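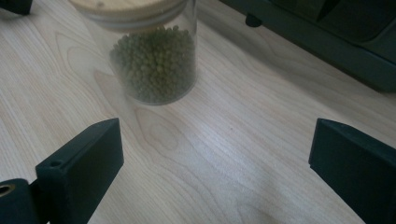
160

Chapter 8
What a Blurb Is Worth

Pick up almost any paperback mystery and turn it over. Somewhere on the back, and often on the front as well, another writer tells you that the book kept her up all night. She couldn't put it down. She laughed out loud on the train. If you read a lot of mysteries you have seen these claims so many times that you may have stopped reading them, and yet publishers go on collecting them, editors go on begging for them, and first-time authors lose sleep over whether they will get any.

This chapter asks whether blurbs do what the trade says they do. The trade says they sell books. The evidence for that is thinner than you might expect from an industry that spends so much time on them.

First, some terms. In this book a blurb means a short line of praise, signed by a named person and printed on or in the book. The paragraph that tells you what the story is about is the jacket copy, although plenty of people call that a blurb too, and in Britain most do. A line taken from a newspaper or magazine is a review quote. The three get mixed together on the same cover, which makes them harder to study and easier to make claims about.

Where blurbs come from

Few readers know how a blurb is made. An editor sends out early copies, sometimes in the form of loose proofs with the typos still in, to writers whose names the likely reader might know. Most never answer. Some answer kindly and say they have a deadline. A few send back a sentence or two. The editor picks the best part, trims it, and asks if the trim is all right.

Money seldom changes hands. Favors do. The writer who praises may share an agent with the writer being praised, or an editor, or a teacher. She may need a blurb herself in June. None of this makes her a liar, and she may well have loved the book. It does mean that you are reading the answers of people who were picked because they were likely to say yes, and that you will never see the silence from all the others.

The Kendness figures

The study most often quoted in favor of blurbs was done by the paperback house Kendness for its Milomska line of light mysteries. Adhiambo Owino, then head of sales, looked at orders for two printings of the same novel. The first had no blurbs and sold 1,865 copies. The second carried a line on the front from a much better known author and sold 3,436. Owino called this "the cheapest ad we ever ran," and the remark has been repeated at trade meetings ever since.

Look again at what was compared. The second printing came out after the book had been picked up by a library buying list. It had a new cover, with the title in larger type. The next book in the series was out by then, and later books in a series tend to pull the first one along behind them. Any of these could have raised the sales. All of them could have. Owino's report mentions the new cover in a footnote and the buying list nowhere.

Subira Laizer and Dela Boateng tried something more careful. They showed roughly 2,000 regular mystery readers a set of covers, some with blurbs and some without, and asked which book each reader would take home. Blurbs made a small difference when the reader already liked the person quoted. When the name meant nothing to them, the blurb made no difference that could be told apart from chance. You should be a little wary here too. Saying you would take a book home costs nothing, and nobody in the study had to pay for one.

Before you read on

Find three novels you own and have finished. Copy out the blurbs and set them beside what you remember of the books. Would you know which blurb belonged to which book if the titles were covered? Keep your notes, as we will use them in the section on stock phrases.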